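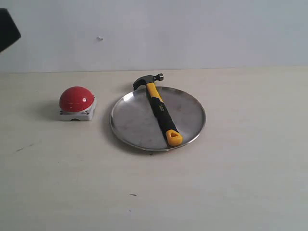 By Hrefna Kirkegaard | November 18, 2022
Print | E-mail

Table setup, notes for unit 3

Red button on its white base: left of center, same as always. Plate stays out too. Leave clear table in front of both, you'll need the room for part 2.

Wipe the top before you start. Scuffs and specks dont come off with water, use the paste from cupboard 10. Not on the button!!

Partners swap after part 2. Write down who set up and who cleard. Sheets to Duarte Falcão, room 108.

Last updated: November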